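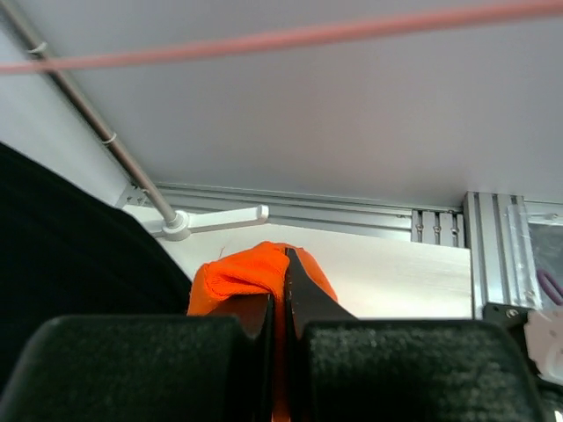

布を挟んだまま止まったときに誰が指を開けるのか、それを先に決めておかないと、ほかの規則はだいたい守られなくなる、とキャメロン・ハリデーさんは言った。開けてよい人が決まっていない現場では、いちばん近くにいた人が手を入れる。そして手を入れた人は、そのことをわざわざ記録に書かない。

2026年2月2日、クルカム(Clulcombe)にあるワイマック(Wimach)の作業場を見学した。布物の取り扱いを自動化している会社で、見学の目的は装置の性能よりも、日々の運用規則がどう書かれ、どう使われているかを見せてもらうことだった。うちの職場でも来期から柔らかい物を扱うセルを入れる話があり、規則の草案を書く役が私に回ってきたためである。以下は社内向けの報告に、書き足したものを加えて公開用に直した。先方には事前に読んでもらい、図面に関する箇所を削っている。

受付から作業場まで

駅から歩けると聞いていたが、坂が続くのでバスを勧める。バス停の前に駐車場の入口があり、歩行者用の入口はその裏側になる。私は最初、車の入口から入りかけて戻された。

受付で渡されるのは名札と、A4の紙が片面に印刷された見学者用の注意書きだった。書かれていることは普通で、床の黄色い線を越えない、首から下げる物は上着の中に入れる、質問は装置が動いていないときにする、といったものである。名札の紐も、入る前に外してクリップ式に替えるように言われた。最後の「質問は」の項は最初は礼儀の話かと思ったが、担当者が操作中に話しかけられて確認の手順を飛ばしたことがあり、その後に足したのだという。確認の途中で声をかけられた担当者は、最初の項目からやり直すことになっている。途中から再開してはいけない。見学中にも一度、私の質問がこの規則に引っかかり、担当者は黙って表の先頭に戻った。申し訳ないことをした。

セルは2台あり、見せてもらったのは「モライス(Morais)」と呼ばれているほうである。由来を聞いたが、前からそう呼んでいるという以上のことは分からなかった。もう1台は調整中で、扉に札が下がっていた。

作業の中身

モライスで扱うのは布である。オレンジ色の布を、黒っぽい2本の指で挟む。編み物かフェルトのような見た目の布で、挟むと指の上にくしゃっと盛り上がる。指の間はほとんど閉じていて、細い隙間に布が少し見える程度だった。周りにはアルミのフレームが組まれ、横には透明なプラスチックの板がある。

硬い部品なら、つかめたかどうかは指の開き具合で見当がつく。布は潰れるので、開き具合だけでは一枚つかんだのか、折れ重なった所をつかんだのか、端を噛んだだけなのかが分かりにくい。そのため、運用規則の中でも「つかんだと判定する条件」に紙幅が割かれていた。硬い物向けの規則をそのまま持ってきて困るのはこの部分だと思う。うちの草案でも、私はここを一行で済ませていた。

規則の一覧

運用規則は全部で11項目あり、扉の脇に貼ってある。ファイルに綴じた詳しい版もあるが、貼ってあるほうが正とされている。食い違いが見つかったら、貼ってあるほうに従って作業し、その日のうちに綴じたほうを直す。逆にしている会社も多いと思うので理由を聞いた。作業者が見るのは壁で、棚のファイルを開くのは監査のときだけだから、という答えだった。

全項目を写すことは遠慮したが、参考になったものを許可を得て書いておく。文言は私の言い換えである。

布を挟んだ状態で停止したときは、まず停止の種類を表示で確かめる。保護停止なのか、非常停止なのか、単に次の指令を待っているだけなのかを声に出して読む。指令待ちの装置は、外から見ると止まっている装置と区別がつかない。声に出すのは、隣に人がいればその人も読み違いに気づけるようにするためで、一人のときも声に出す。

布を引っ張って抜かない。挟まれた布を引くと指先の位置がずれることがあり、次の回から判定がおかしくなる。布が傷むかどうかより、こちらを気にしていた。抜くときは決められた手順で指を開く。開けてよいのは、その日の担当表に名前のある人に限る。担当表には開放の欄が別にあり、運転の担当と同じ人でもかまわないが、空欄のまま運転を始めることはできない。冒頭のハリデーさんの話は、この欄の説明として出たものである。

電源を切れば指が開く、と思い込まない。装置によって、電源が落ちたときに保持するものと開くものがある。モライスがどちらなのかは、壁の表に大きな字で書いてあった。規則としては「どちらか」を覚えさせるより、「表を見る」ことを覚えさせる書き方になっている。もう1台では挙動が違うことがありうるし、部品を替えれば同じ装置でも変わるからである。

布は決められた種類だけを使う。試しに別の布を挟んでみたいときは、通常運転から試験の扱いに切り替え、札を掛け替える。ほつれの出た布は使わない。糸が可動部に入ると取り除くのに手間がかかり、その間に規則外の作業が発生しやすい。

ケーブルの取り回しを変えたら、可動範囲の端まで低速で動かして確認する。アームが動けばケーブルも動く。仮に留めただけのものが、翌週には誰も仮だと知らないまま使われていることがある。仮留めには日付を書いた札を付け、札のないものは恒久の取り付けと見なして点検の対象に入れる。

透明な板は掃除のときだけ外してよい。外した状態では自動運転に入れない。ここは規則だけに頼らず、外すと運転に入れないようにしてあると説明を受けた。人の注意で守る項目と、装置の側で守る項目とに印を分けて付けてあり、壁の表を見ればどちらかが分かる。印の種類は丸と四角で、色分けはしていない。印刷機が白黒だから、とのことだった。

記録の付け方

記録にはラリコ(Rallico)という社内の仕組みを使っている。市販のものかと思ったら、表計算の様式に入力画面を付けただけのものだという。去年の8月に紙から移し、見学の時点で930件が入っていた。

件数の多さに驚いたが、中を見せてもらうと大半は短い。「布が折れて二重。開放。再開。」程度である。異常と呼ぶほどではないことも入っているので、多いこと自体を悪い兆候とは見ていない。件数を減らすことを目標にしたら記録が減るだけだから、件数の目標は置かない、と規則の前文に明記してある。これはうちでも前文に入れたい。

入力欄は4つしかない。起きたこと、布の状態、誰が開けたか、再開の前に何を確かめたか。日時と装置名は自動で入る。以前は原因の欄もあったそうだが、現場で急いで書いた原因はたいてい「布のずれ」になり、後で集計しても役に立たなかった。今は原因を現場では書かせず、まとめて読み返す席で付けている。

読み返しの席にも少し同席させてもらった。記録を一件ずつ画面に出し、書いた人が補足する。責める調子はなかったが、曖昧な書き方にははっきり質問が出る。「確認して再開」とだけある記録に対して、何を確認したのかを本人が思い出せず、その件は「確認内容不明」と追記して閉じられた。後から思い出したことにして埋めない、というのも規則の一つである。埋めた記録はきれいに見えるが、次に同じことが起きたときに手掛かりにならない。

一方で、気になった点もある。ラリコの画面は布の状態を選択肢から選ぶ形で、「その他」を選ぶと自由記述になる。手袋をしたままだと文字が打ちにくいので、「その他」を避けて近い選択肢を選ぶ人がいるのではないか。そう尋ねたところ、あると思う、という返事だった。選択肢を増やす案も出ているが、増やすと今度は探すのに時間がかかるので、まだ決まっていない。

力の値について

見学の前に、挟む力の上限をいくつにしているか聞こうと決めていた。聞いたが、値は教えてもらえなかった。隠しているというより、値だけを持って帰られるのを嫌っていた。指の形と表面の材料、布の厚み、測る器具の当て方で同じ設定でも結果が変わる。よその値を写した規則は、測り直すきっかけを失う、という考えである。

代わりに測り方の手順書を見せてもらった。測る位置を指先と根元に分けて書いてあり、器具を当てる向きが図になっている。測る人を毎回同じにしないことも指定されていた。同じ人が測り続けると、値が揃う方向に当て方が寄っていくことがあるためだそうだ。指の部品を替えたら、同じ型番の新品であっても測り直す。測り直しが済むまで札は外せない。

人の手が入りうる場所については、布をつかむのに必要な力とは別の話として扱っている。布に合わせて力を弱くしてあるから人にも安全だ、という理屈は規則の中で明示的に禁じてあった。挟む力が弱くても、アーム全体が動く勢いは別に評価しなければならない。うちの草案にはまさにその理屈が書いてあり、帰りのバスで線を引いて消した。

教育と引き継ぎ

新しい人は、最初に運転を習わない。先に停止と開放を習い、それができてから運転に進む。教える側は手を出さず、横で表を読み上げる役に回る。習う側が手順を飛ばしたら、その場では止めずに次の項目を読み上げないで待つ、というやり方をしていた。もちろん危険がある場合は止める。待たれると本人が自分で気づくことが多いらしい。見ていると少し居心地の悪い間だったが、効果はありそうに思えた。

交代時の引き継ぎは口頭と札の両方で行う。布が指に挟まったまま交代することは認められていない。開けて、布を戻してから交代する。時間が押しているときにいちばん破られやすいのはこの項目だそうで、交代の時刻を運転計画の区切りに合わせて動かしたところ、破る必要が減ったという。規則を強い言葉に書き直す前に予定表を直した例として、覚えておきたい。

質問の時間に出た話

同じ組で来ていた人から、11項目は多すぎて覚えられないのではという質問が出た。覚えなくてよい、壁を見てくれればよい、という答えだった。ただし増やすときは古い項目のどれかを消すか、まとめることにしている。紙一枚に収まらなくなったら字を小さくするのも禁止で、これは以前やってしまったからだと聞いた。

私からは、規格との対応をどう示しているかを聞いた。壁の表には規格の番号を載せず、綴じた版の余白に対応する箇条を書いている。規格が改訂されたときに直すのは余白だけで済む。ただ、対応が「ある」と書いてある項目の中に、読み比べると範囲の狭いものが見つかったことがあり、今は書いた人と別の人が読み比べてから載せている。うちでは一人で両方やるつもりだったので、相手を探さなければならない。

もう一つ、規則を破った人をどうするのかという質問があった。記録に残っている限り、まず規則のほうを見る。記録に残さなかった場合は別の扱いになる。別の扱いが何かまでは話に出なかった。

持ち帰ったこと

草案で直す箇所を書いておく。開放の担当欄を担当表に加える。つかんだと判定する条件を、布の種類ごとに書けるよう様式を変える。力の上限値の欄は残すが、測り方と測った日が空欄なら値も無効とする。壁の表と綴じた版のどちらを正とするかは、こちらの品質担当と話してから決める。原因の欄は、たぶん反対が出るが、現場の様式からは外したい。

規則の写しは持ち出せないので、見学する人は筆記具を持っていったほうがよい。作業場の中では端末を出せず、メモは紙だけになる。室内は布の埃を気にしてか風が弱く、厚着だと暑い。上着を預ける棚は受付の右手にあった。

次はもう1台の調整が終わったころに、測り直しの手順を実際に見せてもらえることになっている。日取りはまだ決まっていない。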